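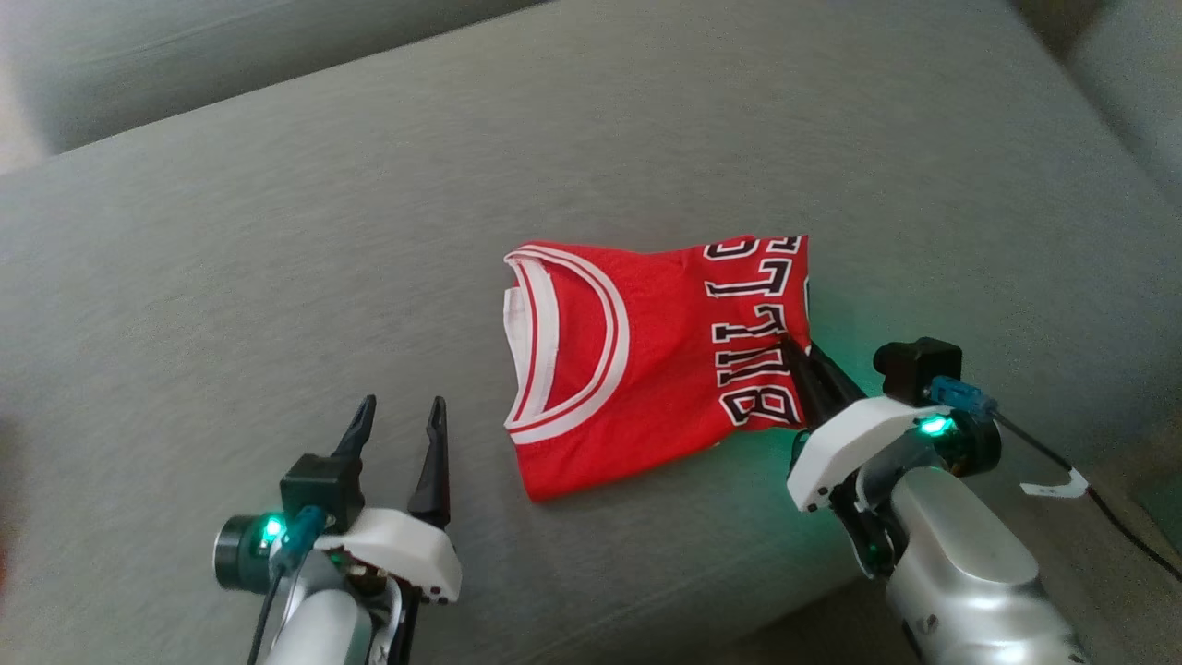 Item 5: red jersey, folded, on lounge sofa seat.

Emereck House, shared lounge: soft furnishings and trip hazards
Checked 15/03/2023

1. Sofa, seat fabric. Pass. Grey, finely woven, no tears found. The crumbs have been entered under cleaning.

2. Sofa, fire label. Pass. Stitched to the underside, where it can be read by anyone prepared to lie on the carpet. I was prepared.

3. Sofa, arms and back. Pass with comment. Left arm gives slightly when leaned on. Reported in February, and it has been giving slightly ever since. Please stop sitting on it.

4. Clear route to door. Fail. Two pairs of trainers and a Zollow parcel on the floor. Moved to the hall cupboard, which then would not shut (see 7).

5. Clothing left on furniture. Fail, though a stylish one. Basketball jersey, BULLS in black outlined in white, striped neckline. Folded into a fair rectangle, a few creases along the lower edge. Marks given for effort. It still counts as clothing on furniture. Owner has 14 days, after which it goes in the lost property box with the single gloves.

6. Heater clearance. Pass. Nothing drying on it for once.

7. Hall cupboard door. Fail. See 4.

8. Floor lamp, Stivititz. Pass. Flex undamaged, plug tight, shade on crooked. Crooked is not a hazard under the current form.

9. Rug edges. Pass with comment. Tape lifting at the window corner. Retaped.

Action: items 4, 5 and 7 to be cleared before the next check. Item 3 carried over again.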